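Womunus Badminton Club: What Changes Between Practice Games and Tournament Games

A student project report for the Sports and Movement course

Why I picked this topic

I have played badminton at the Womunus club since middle school, mostly doubles and mostly not very well, and for years I have noticed the same thing happen to nearly everyone I play with. In practice we hit long, patient rallies and try all kinds of clever shots at the net. Then a tournament comes along, even a small friendly one, and suddenly everyone is lifting the shuttle high to the back of the court and hoping for the best. I wanted to find out if this was really true or if I was just remembering the bad days more clearly than the good ones (which my family will tell you is a habit of mine).

The course asked us to choose a question we could answer by watching and writing things down, with no special equipment. Badminton is great for this. The points are short, the court is small, and from a seat at the side you can see both players the whole time.

How I did it

I wrote down what happened in 100 rallies from ordinary practice evenings at our hall, and another 100 rallies from the September tournament in Prostberg, where our club sends a group every year. All of them were singles games, and all of the players were from our club, so I was comparing the same group of people in two settings. I left out any rally that ended on the serve itself, because there is not much to say about a serve that goes into the net.

For each rally I noted three things: how it was served (short or long), what kind of shot ended it, and where on the court the last shot was played from. I used a paper sheet with a little drawing of the court on it. My first version had far too many boxes and I could not keep up, so after the first evening I threw those sheets out, made a simpler one and started over.

I had hoped to time the rallies as well. I tried it for one evening and found that I was always looking at the watch when something interesting happened, so I let that go.

What I saw in practice

Practice rallies had a lot of variety. People played drops from the back of the court, they followed them in to the net, and they seemed happy to lose a point if it meant trying something new. There was a good deal of laughing and a good deal of talking between points. Short serves were more common than long ones, and a player who had just missed a tight net shot would very often try the same shot again in the next rally.

I also noticed how much the hall itself matters. Ours has a draft from the side door, and regular players adjust to it without thinking. They aim a little inside the line on the windy side. I do this too, and I had never noticed it until I sat down and watched other people do it.

What I saw in Prostberg

The Prostberg hall is bigger and brighter, with a much higher ceiling, and the first games on Sunday morning looked a bit stiff. Players who normally serve short were serving long. There were fewer drops and more clears, just as I had expected, and more rallies ended with a shuttle going out past the back line. I think the high ceiling has something to do with that - it is hard to judge distance when the space above you looks so different - but nerves must play a part too.

What I did not expect was how quickly it wore off for some people. By the afternoon, several of our players were back to their usual net game, and the rallies looked a lot like the ones at home. The players who had lost their first match took longer to loosen up. I would love to know if that holds in general, but I only watched one tournament, and one group of people, so I can't say.

The shuttles were different as well. At home we use nylon ones to save money, and the tournament used feather. Feather shuttles slow down faster at the end of their flight and feel nicer at the net. Anyone repeating this project should really bring feather shuttles to practice, and then one big difference would be gone.

Problems with my method

I know all these players, and I am sure that affected what I wrote down. When a friend hit the shuttle out, I sometimes wanted to call it a brave attempt. I tried to stick to the sheet. It would have been much better to have 2 people watching each game and comparing notes afterward, and the one time a classmate helped me, we disagreed on where the last shot was played from more often than I would like to admit.

The other problem is fatigue, mine as much as theirs. My notes from late in the day are messier, and a few of them I had to read several times before I could make sense of my own handwriting.

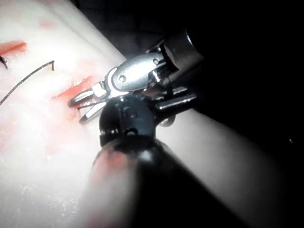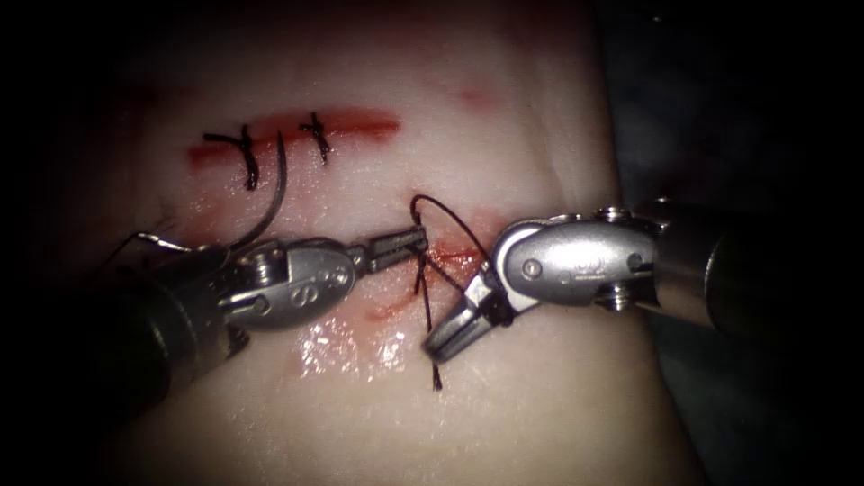
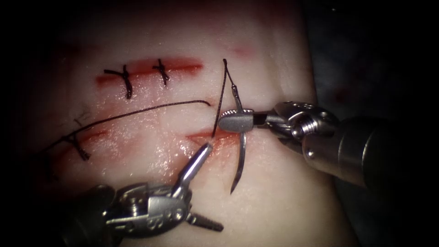 What I would do next

If I had another term, I would follow a few players through a whole season and see if their net play comes back sooner as they get used to tournaments. I would also like to look at doubles, where you have a partner to calm you down (or, in my case, a partner who has to be calmed down). The club has already said I can sit by the court with my sheets any evening I like, as long as I help put the nets away afterward.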